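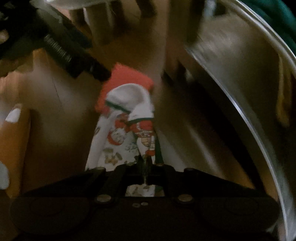
Figura 6.1. Pinza manual con un calcetín blanco de motivos navideños. A la derecha, el borde de un recipiente de acero inoxidable.

Inicio | Índice | Capítulo anterior | Capítulo siguiente | Erratas

CAPÍTULO 6
Aprendizaje por demostración con objetos deformables

6.1 Planteamiento

En los capítulos 4 y 5 la pose del objeto bastaba para especificar la tarea. Un cubo, una taza o una pieza mecanizada quedan descritos por seis parámetros, y el error de agarre se expresa como una distancia en ese espacio. Con un calcetín la descripción deja de ser suficiente. El tejido cambia de forma al cerrarse las mordazas, cuelga o se dobla según el punto de contacto, y dos configuraciones muy distintas pueden ser igual de válidas para la misma operación.

El método que se estudia en este capítulo evita construir un modelo explícito del tejido. La política se ajusta directamente sobre pares de observación y acción registrados por una persona que maneja una pinza manual con cámara solidaria. La observación es la imagen de esa cámara; la acción es el desplazamiento relativo de la pinza entre dos instantes, más la apertura de las mordazas. Al no intervenir ningún brazo durante el registro, la cinemática del robot queda fuera de los datos y se introduce solo en la fase de ejecución.

Seguiremos como hilo conductor el estudio Broltamier, realizado por Refilwe Mokoena y Costel Kolev sobre un conjunto de 3000 demostraciones de recogida y traslado de prendas pequeñas. La prenda de la figura 6.1 ilustra bien la dificultad: los dibujos estampados ofrecen textura abundante al codificador visual, mientras que la zona blanca lisa próxima a la parte superior casi no aporta puntos de referencia.

6.2 Notación

Sea o_t la observación en el instante t y g_t la apertura de la pinza. Denotamos por T_t la pose de la pinza respecto a un sistema de referencia fijo, obtenida por odometría visual e inercial. La acción se define como

a_t = ( T_t^-1 · T_(t+1), g_(t+1) )

La expresión es invariante ante un cambio del sistema de referencia fijo. Esta propiedad tiene una consecuencia práctica: las demostraciones tomadas en estancias distintas se pueden mezclar sin calibración cruzada. No elimina, en cambio, la dependencia de la posición de la cámara respecto a las mordazas, que debe mantenerse constante entre el dispositivo manual y el efector montado en el robot. En el estudio Broltamier se utilizó el mismo soporte Collow en ambos casos.

La política predice un bloque de H acciones consecutivas a partir de las dos últimas observaciones. Para la elección de H véase el apartado 6.5. Por ahora basta señalar que un valor pequeño produce titubeos cerca del contacto y que un valor grande retrasa la corrección cuando la tela resbala.

6.3 Qué información contiene la imagen

La cámara solidaria impone una geometría particular. La propia pinza ocupa siempre la parte inferior de la imagen, y esa región apenas varía a lo largo de una demostración salvo por el movimiento de las mordazas. Algunos autores la enmascaran. Mokoena y Kolev la conservan, con el argumento de que la separación visible entre mordazas sirve de medida redundante de g_t y de que el tejido que asoma entre las barras delata el estado del agarre. En la figura 6.1 se aprecia este efecto: la parte baja del calcetín desaparece detrás de la pinza y por los huecos se ve tela estampada.

Conviene distinguir tres fuentes de degradación.

a) Oclusión. La porción de prenda más cercana al punto de contacto es la más relevante y también la que la pinza tapa con mayor frecuencia.

b) Desenfoque. Los objetos muy próximos a la lente y los que se mueven con rapidez pierden contorno. La mano que aparece en lo alto de la figura 6.1 está borrosa; las cabezas de tornillo de la pinza se distinguen con claridad. Una política entrenada solo con imágenes nítidas tiende a fallar en el acercamiento.

c) Reflejos. El metal pulido devuelve formas difusas que el codificador puede confundir con superficies reales. El interior del recipiente de la figura 6.1 muestra reflejos parduzcos de este tipo, y su borde forma una banda brillante que contrasta con un entorno poco iluminado.

La tercera fuente recibió poca atención en los trabajos iniciales. Nermina Shehu propuso tratarla mediante variación aleatoria de brillo y contraste durante el entrenamiento – solución barata que reduce el problema sin resolverlo, como se verá en 6.6.

6.4 Depuración y protocolo de evaluación

De las 3000 demostraciones se descartaron 409 antes del entrenamiento. El criterio fue automático: pérdida de seguimiento de la pose durante más de cinco fotogramas seguidos, o discontinuidad en T_t superior al umbral fijado. No se eliminaron demostraciones por considerarlas torpes. Un registro en el que el operador falla y rectifica enseña a la política una recuperación que las trayectorias limpias no contienen.

La evaluación constó de 300 intentos con el brazo Rikex, repartidos entre prendas presentes en el entrenamiento y prendas nuevas. Se consideró éxito la entrega de la prenda dentro del área de destino sin intervención externa. La tasa global fue del 65 %. El valor agregado oculta una diferencia notable entre grupos: las prendas de color uniforme concentraron la mayor parte de los fallos, casi siempre por un cierre de mordazas prematuro.

Ayten Kozan ha objetado que el criterio de éxito es demasiado permisivo, ya que admite entregas con la prenda arrugada o vuelta del revés. La objeción es correcta si la tarea posterior es el plegado. Para la clasificación por contenedores resulta menos relevante. El lector debe comprobar siempre qué definición de éxito acompaña a una tasa publicada.

6.5 Horizonte de predicción

Sea H el número de acciones del bloque y K ≤ H el número de acciones ejecutadas antes de volver a observar. La razón K/H gobierna el compromiso entre suavidad y capacidad de reacción. Con K = H el robot recorre a ciegas todo el bloque; con K = 1 recalcula en cada paso y puede alternar entre dos modos de agarre incompatibles. El análisis que sigue adopta la formulación de Dimitrov introducida en el apartado 3.4, con la acción relativa definida en 6.2.

Comentarios (3)

Stavros Delić
En 6.2 la composición T_t^-1 · T_(t+1) supone que T_t transforma de pinza a referencia fija. En el capítulo 3 se usaba el convenio contrario. Habría que indicarlo.

lector_agosto
¿La tasa del 65 % incluye las dos clases de prendas con el mismo peso? He buscado el reparto de los 300 intentos y no lo encuentro en el capítulo.

N. Shehu
Sobre 6.3: la variación de brillo se aplicó por imagen completa, no por regiones. Con un borde metálico como el de la figura eso importa bastante.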